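Parveen Miah had given herself until Friday to clear her uncle's front room. The new tenants wanted it by January, so there was no rush on paper, but she had paid for the van and the van came on Friday.

Mahfuz took the kitchen. She could hear him wrapping plates and stopping to read the newspaper he was wrapping them in.

She started with the shelves. Her uncle had kept everything he ever subscribed to, and she had filled 34 boxes from the back bedroom before she stopped feeling bad about it. The white unit was the last piece. One side was already done. The other still had his magazines in it, standing up with the spines out, the way he liked them.
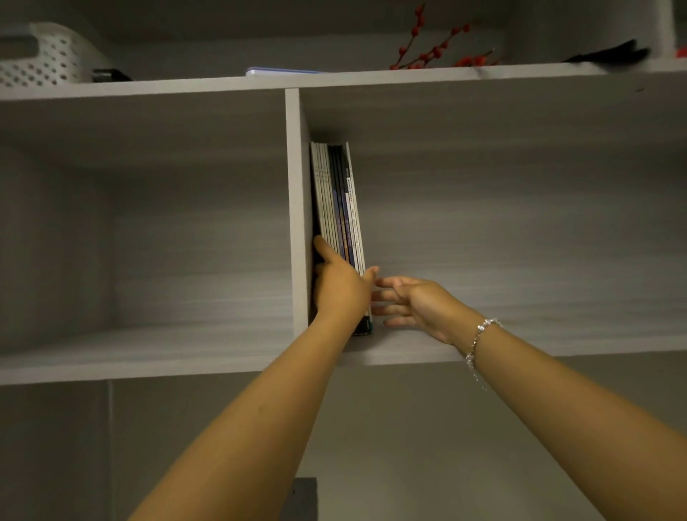 "Are the berries going?" Mahfuz called from the hall.

"The branch? Leave it up there for now."

"And the basket?"

"Leave it all. I'm doing the magazines."

He came in and stood beside her. He had a letter in his hand, from Cistari, the company her uncle had left in a temper and never mentioned again. It was an offer to come back. The date on it was 3 years old.

"He opened it," Mahfuz said. "He just put it in with the plates."

Parveen read it twice. Then she folded it along the old crease — it had been folded many times — and slid it between two of the magazines before she put them in the box.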